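4.2 What the refurbishing bench was like to work at

I spent 15 shifts at the Tirton depot, mostly standing beside Rafail Nikolaidis and trying to keep my elbows out of his way. He has been stripping and rebuilding office desktops there for eight years, and before the arm arrived he did the memory by hand, one tower after another, usually with the radio going. I'd expected him to talk about speed. What he wanted to talk about was his thumbs! Pressing modules into stiff slots all day had left them sore enough that he'd given up the guitar (he has since picked it up again, badly, he tells me).

So memory was the first job to go over to the arm. It's close work. The slots sit right beside the processor socket, and the metal bracket there doesn't leave a lot of room for anything with shoulders.

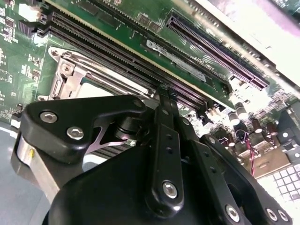 4.3 Who does what now

The split at Tirton is simple enough on paper. The technician opens the tower, lays it on its side, checks for damage and loads the fixture plate. The arm does the memory. Then the technician gets the machine back for testing and closing up. In our interviews, though, people kept returning to the bits in between — the waiting, the watching, the small decisions about when to step in. One of the Vasutow technicians called it "minding a very careful apprentice", and I heard versions of that at both depots.

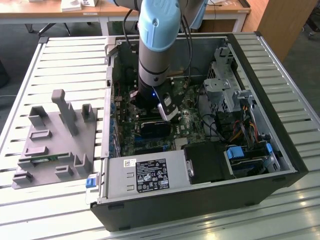 Figure 3. The memory station at Tirton, with the tower open and a board resting in the fixture plate.

Rafail's view of all this shifted while I was there. Early on he hovered, and he'd reach for the stop button at any odd noise. By the second Wednesday he was prepping the next tower with his back half turned. Sfakianakis describes the same drift in warehouse crews and treats it as a worry, and I can see why, but at Tirton it felt more like ordinary trust between workmates.

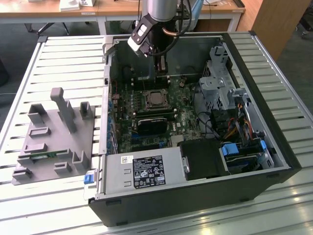 Job titles are where I think the real change is hiding. Trara, the firm that runs both depots, still lists everyone on the bench as a technician, but 37 of the 70 shift notes I read were mostly about setting up for the arm: seating things in holders, clearing access, checking slots. That's skilled work and it doesn't show up in anyone's pay grade. Even the cabling takes judgement. With the orange, yellow and black power leads coming down towards the drives, somebody has to decide whether they're fine where they are or need tucking back, and at Tirton that somebody is Rafail. He brought this up at his January review and was told it would be looked at. I come back to the pay question in Section 5, where the Vasutow crew had rather more to say about it.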